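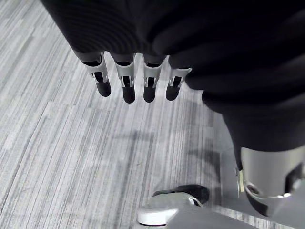 Tomato leaves curling up on one side of the bed only??

Asked in Patcombe Growers Help, August

Have 11 plants in one raised bed, all same variety. The ones nearest the fence are rolling their leaves up like cigars, the rest look fine. No spots, no bugs that I can find. Watering every morning before work, around 7. Fed them 2 weeks ago with the granular stuff from Tierney. Should I pull the bad ones before it spreads? Fruit is still green on all of them.

3 replies

Henrique Antunes
Don't pull anything. Sounds like heat roll. Fence bounces the sun back at them all afternoon, mine did the same on the Indis plot. Leaves feel thick and kinda leathery? Then its just the plant saving water. Water deeper, less often, and mulch it. Straw, grass clippings, whatever you got.

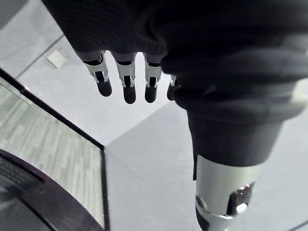

Also quit feeding for now. Too much nitrogen makes the rolling worse. And no more pruning till it cools off, you want the shade on the fruit.

flimness_garden
had this. turned out to be weed killer drift from next door. if the NEW growth is twisted and skinny thats what it is, if its the old bottom leaves then probaly heat like he said

plot127
Shade cloth. Clip it to the fence side, take it down at supper time. Worked for me, cant say why one side only tho.
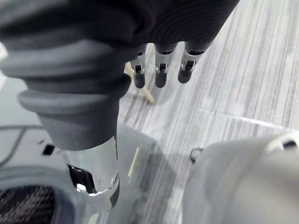
Gray ribbed covering, silver finger joints, dark tips

Marked as solved by asker. Bottom leaves only, so going with heat. Thx all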